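I've had the Drindeck hand-held gripper pair on loan since the start of September, and I've finally got enough hours on them to say something useful. Well, useful to the sort of person who reads this page, which I think is mostly people trying to teach arms to do household jobs on not very much money. Hello, all four of you!

Quick version: I like them a lot, my wrists like them a bit less, and the demos they give you are good enough that I've stopped using our old joystick setup altogether.

If you've been doing this by teleoperation, you'll know the pain. You sit there steering an arm from across the room, everything takes ages, and the arm ends up moving like somebody's grandad looking for his glasses. With the hand-held way you skip the arm. You hold the grippers yourself, do the job with your own two hands, and the tracking works out where each gripper was the whole time. Then you train on that and let the real arm have a go. It isn't a new idea, plenty of labs have their own version, but the Drindeck is the first one I've used where I didn't have to solder anything first.

So, setup. Charging is easy, pairing is easy, calibration is fiddly. You have to wave each gripper through a slow figure of eight until the software is happy, and it is a fussy little thing. My first try took most of a morning. Lụa Mạc, who shares the bench with me and has far more patience, got it down to a few minutes by simply going slower than I can bear to. Do it her way. The manual's drawing of the figure of eight is upside down compared with what the software wants, which I only found out after a lot of muttering.

Feel in the hand is lovely. The squeeze is light and even and you forget about it quickly. The weight sits too far forward though, and after a long session I feel it right up to the elbow. Fundell's older pair was better balanced (and rattled like a biscuit tin, so swings and roundabouts).

Now the bit I really wanted to write about, which is what came out of the other end. The task we picked was putting stems into a vase. It sounds gentle and it's horrible. Stems bend, the neck is narrow, and the second one always wants to knock the first one out. We recorded 313 demos between us, and threw away 21 of them for tracking dropouts, nearly all from me turning my wrist over too far. Training was on our usual Pimentel arms with the same little network as before, nothing clever, no tuning beyond what we did for the old data.

With the joystick demos the arms had managed 7 good placements in a batch of trials, and with the Drindeck demos it was 11 in a batch of the same size. I know, I know, that's a small test and I wouldn't hang a thesis on it. What I noticed more was how the failures changed. The old policy would freeze above the neck and dither. The new one goes in like it means it, and when it misses it misses by a whisker and quite often has another go. Nobody taught it that on purpose! My guess is that we fumble and recover all the time when we're using our hands, and with the joystick we were so slow and careful that there was hardly any recovering in the data to learn from.

One thing I'd pass on is to vary the table. We moved the flowers and the vase between takes, left odd bits lying about, swapped who was recording and where they stood. Early on I kept everything tidy and in the same place, and the policy that came out of it was hopeless the moment anything shifted. 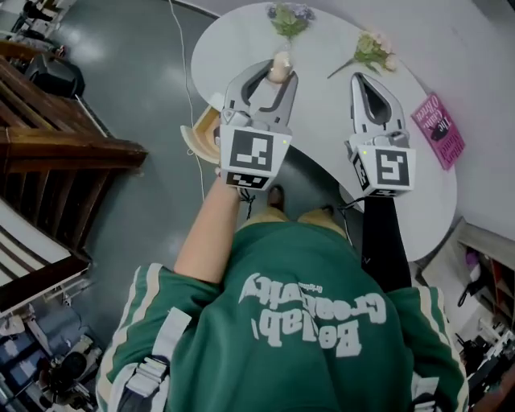 Standing up is better than sitting, by the way. I did my first lot in a chair and you can't get your elbows out, so every reach has the same cramped shape to it and the arms learn that too. On your feet you lean and shuffle a bit and the paths come out much more varied.

Grumbles, then. The export tool writes its files with the left and right hands in a different order from the live view, and there's no setting for it. The Flarko plug-in fixes that but it's another thing to install, and it fell over twice on my laptop – fine on Lụa's. I'd also like a proper stand for the pair, as mine currently live in a bread bin.

Would I buy a set with my own money? Yes, if I was starting a new task tomorrow and needed a pile of two-handed demos. If you've already got a good stack of joystick data and one arm, I'd wait and see whether they sort out the balance. I'm moving on to folding tea towels next and I'll report back on how the calibration holds up.

Related posts
Fundell hand grippers, one year on
Why my arm kept dropping the spoon
Pimentel arms: cables, mounts and a lot of tape
Getting the Flarko plug-in to behave
How many demos is enough demos?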